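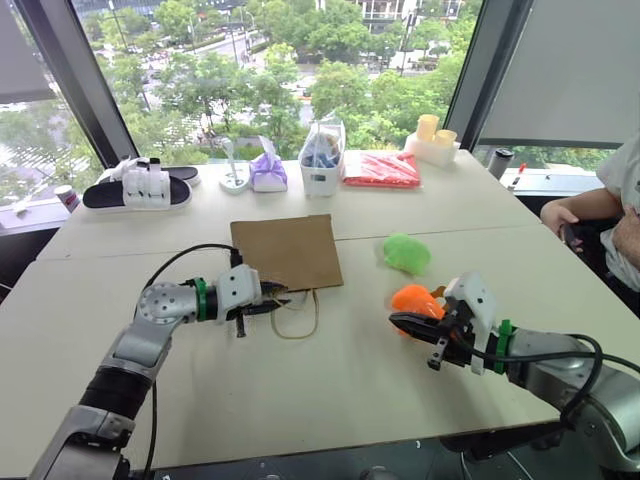
Unit 2: Working Rules for the Two-Arm Bench

Read this before your first session. Saeed Nazari will ask you about it at sign-in. Units 3 and 4 assume you know it.

2.1 People near the table

One person is the operator for the whole task and keeps the handheld device in hand. An operator may sit beside the table. Everybody else stays behind the floor line whenever the arms are powered. Hands do not go between the arms to straighten an object. Stop first, say "stopped" out loud, then reach.

2.2 Laying out objects

Set a bag flat, with its opening toward the grippers and its handles clear of the fingers. Soft toys go where at least one arm can reach them without crossing the other. Things not used in the task go along the far edge by the window. Check the seam between the two tables. If you can feel a step, tell Carmela Negri before you start.

2.3 Cables

Each gripper cable needs enough slack for full wrist rotation. Move each arm slowly through its range once and watch the loop. A cable that pulls tight or catches on a joint ends the session.

2.4 Grip settings

Use the soft setting for paper and plush. Do not change it during a run.

2.5 Log

Write down the task name, the operator, the object list and every stop. Runs with no object list are thrown out. In February we lost 14 that way.

Reading for next time: Jalali handout, page 43 to the end.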